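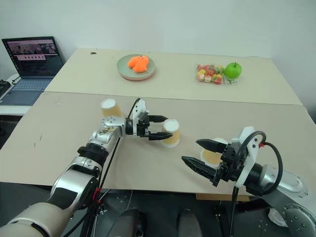
How many times does a robot have to turn over a paper cup?

By Gopinath Iyengar
June 25, 2019

The answer I was given in May was 100. That was the number of demonstrations Witon wanted for a single task with paper cups, and when I asked why 100, the person running the session shrugged and said the last task had used 110 and seemed to have a bit left over. I have been thinking about that shrug ever since.

I should say where I stand. I spent years writing test plans for packaging lines, and I get itchy when a number arrives without a reason attached. So take this as the complaint of someone from an older and duller trade.

The pitch for learning from examples is easy to like. You don't write out the motion. A person guides the arms through the job again and again, everything is recorded, and a model works out what the recordings have in common. The trouble is in that last part. What the recordings have in common may be the cup. It may also be the beige paper on the table, the white wall behind it, the plate with the orange plush toy on it, or the way one particular operator likes to come in from the left. The model has no way of knowing which of these we care about. We do know, and we mostly don't write it down.

I asked about the things on the back table, the toy and the candy and the green apple. Clutter, I was told, so the system learns to ignore clutter. Fine. But clutter only teaches that if it changes. A toy that sits on the same plate through an entire batch is a landmark. Was it moved between recordings? Sometimes, apparently. Was that logged? It was not.

Then there is the matter of what gets kept. At Witon, an operator who fumbles a cup can throw the attempt away and start over, and most do. I understand the instinct. But a set made only of clean runs shows the machine a world where fingers always close in the right place. The first time a cup ends up on its side in a spot no demonstrator ever left it, the model has nothing to go on. Two of the four operators I talked with said they had started keeping their recoveries - the regrasp, the second try - without being asked. Good for them. It should have been in the instructions.

People who disagree with me usually say the answer is more. More hours, more rooms, more kinds of cup. The folks at Nimus have told me this with real conviction, and they may be right in the long run. More of the same table, though, is a very expensive way to find out about one table. I would trade half of those 100 recordings for a page saying what was varied, what was held still, and what was thrown out.

Gistik, to be fair, does something close to this. Each batch there gets a short sheet, filled in before anyone touches the arms, that says what will change from one recording to the next. It's boring and the operators grumble about it. When a trained model fails, they at least have somewhere to look first.

I don't doubt that these systems can learn useful things. I have watched enough good sessions to drop the sneer I had at the start. What I doubt is the count. A count is easy to put on a slide, it always goes up, and it says very little about whether the next cup, in the next room, under a different lamp, will be picked up at all.

So before you ask a team how many demonstrations they have, ask to see the ones they deleted. At Witon I did ask. They had been cleared off the drive to make space for the next task.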